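The Case for the Plain Open Bin

Most arguments about storage start with the cabinet. This one starts with the container, the part people actually put their hands in. My position is narrow: for sorting, staging and repacking small goods on a table, an open plastic bin in one light color beats a drawer, a lidded box or a divided organizer.

I came to this after refitting the packing room at Lesow, a parts reseller in Mendidville. The old system used lidded boxes in mixed colors, 541 of them. The lids were the first cost. A lid has to be taken off, set down somewhere and put back, and the place it gets set down is usually the work surface.

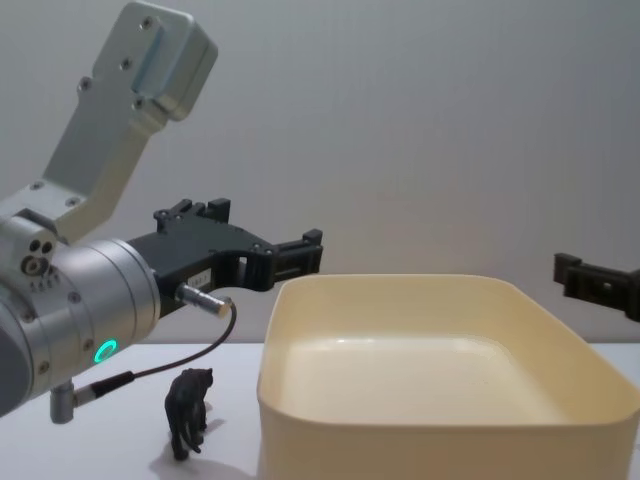

Cream-yellow bin at the white table, plain wall behind.

Color is the second cost and gets less attention. Dark containers hide dark parts. A cream or pale yellow interior gives enough contrast for black fasteners, steel washers and most printed labels. It also shows dirt, which I count as a benefit. A bin that shows dirt gets washed.

The usual objection is that open bins collect dust. They do. In a room with normal turnover, stock leaves before dust matters. For slow stock, use a lid and a shelf, and keep both away from the table. Gondal, the supplier we bought from, sells a lid for every size. We ordered 50 and still have most of them in the wrapper.

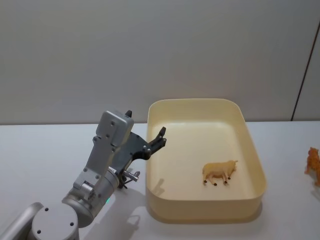 Photo: Prurnum workroom archive

Rim height deserves more thought than it gets. A tall wall keeps parts in but forces the wrist up and over on each reach. A low wall does the opposite, and small round items leave over the side. My preference is the lowest wall that still holds a full load when the bin is pulled across the table - anything higher is wasted reach.

The table matters as much as the bin. A white top with nothing stored on it makes a dropped screw visible at once. Ours had been carrying tape guns, a label printer and 2 trays of pens. Moving these to a side shelf cost one afternoon in April.

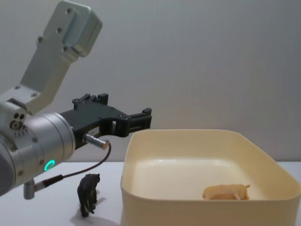
Tray on the white tabletop, left rim.

Divided organizers have a place where the categories never change. Ours change every month. A fixed divider then becomes a decision somebody made last year, and staff work around it by mixing parts in the largest section. Separate bins can be added, removed or swapped in seconds.

The full refit came to 622 dollars, shelf included. I would spend it again, minus the lids.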